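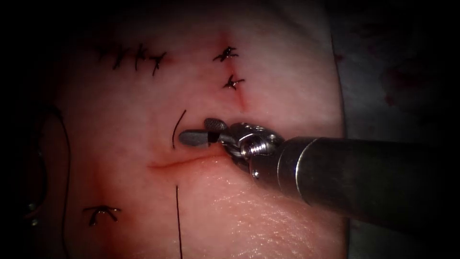
My mother gave me her sewing box when she moved to the flat, on the understanding that I would use it. For three years I used it as a shelf. Then the lining went in my good coat, the one I bought before I had a mortgage, and the man at the dry cleaner's looked at it and said 90 pounds in the voice of someone who hoped I'd go away.

So I have been learning to mend. I say learning. I have mended four things, and two of them can be worn outside.

The first thing I found out is that I own 11 reels of thread and none of them is navy. I have bottle green, several sorts of beige, and a violent orange that must have been for a school play. The coat lining is navy. I did it in bottle green at night and thought it matched. In daylight it looks like a small hedge growing under my arm.

Waraporn Wongsuwan, who runs the Saturday mending table at our library, looked at it for a long while and asked if I had been in a hurry. I had taken an entire evening. She unpicked it with a little hooked blade while talking to someone else about parking — it took her less time than I'd spent threading the needle.
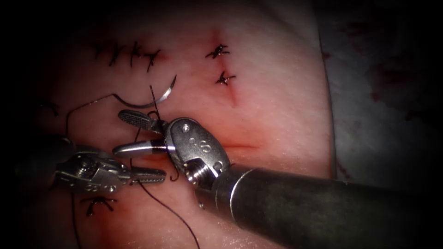
Issue 103

Regular readers will know that I number these posts as if they were a magazine, a joke I started when I thought there would be six of them.

Anyway, the ladder stitch. It is supposed to vanish when you pull it tight. You go along inside one fold, hop across, go along inside the other, and then you draw the thread and the two sides close up like a mouth that has decided not to comment. Mine closes up like a mouth with plenty to say. Waraporn says my hops are slanting. She also says I hold the needle as if it owes me money.

I bought a proper thimble from Jindus, the haberdasher behind the post office, where they keep the buttons in drawers and you are watched while you open them. It's a size too big. I have thick fingers for typing and thin ones for thimbles, apparently, and I wasn't going to go back in and say so.

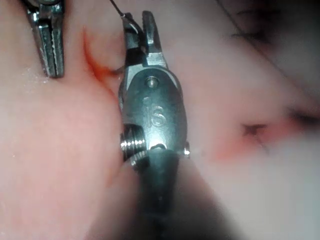
Whitby, July

We took the mending on holiday, or I did. Decha Limsakul, who has been married to me long enough to know better, packed a novel and finished it. I packed a jumper with a hole in the elbow and came home with a jumper with a lump in the elbow. Darning wool is meant to lie flat. I had pulled every row as if I were mooring a boat.

Still, it's warm, and the lump is quite useful for leaning on bars.

Next up are the curtains, which need shortening by a hand's width at one end and slightly less at the other. I'd like to blame the curtains for this but I have put a spirit level on the floor.

Comments

Marnie P: Wet the darn and press it under a towel. It won't cure it but it'll calm down a bit.

oldbobbin: Navy thread is the one thing I always have. I've got no black. Shall we swap?

Tess: My ladder stitch slants too and I've been doing it for decades. Just wear a scarf.

We use cookies to remember your settings and count visits. Accept | Manage choices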